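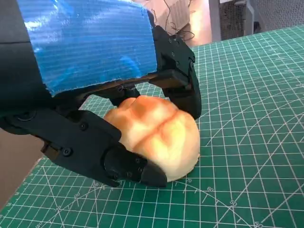
A bun on the green mat. Golden top, deep crease.

Veden cutting mat, green, reviewed after one July of baking

I should say up front that Veden makes this mat for people who cut paper and fabric. It is self-healing, it costs 20 dollars, and the packaging has a drawing of a quilt on it. I bought it for quilting. I have made no quilts. I have made a lot of buns.

As a backdrop for bread it's very good. Green flatters a brown crust in a way my gray counter never has, and a glossy bun looks like it came from a better bakery. My sister-in-law Anežka Ondrejka asked for the recipe, which is on the back of the flour bag.

As a mat it's decent. It lies flat, and the scores from my craft knife close up by the next morning, mostly. A bread knife is another matter - serrations leave a fuzzy trench that has been healing since Wednesday. Crumbs get into the trench. Keep a dry brush handy.

Don't put a hot tray on it. Mine now has a gentle hill in one corner. I also wouldn't knead on it or eat straight off it, so use a plate like a civilized person.

The Mollier mat is thicker and costs 41 dollars, and I can't see what the extra money would do for a bun. Four stars. I'd give the quilt a rating too, but see above.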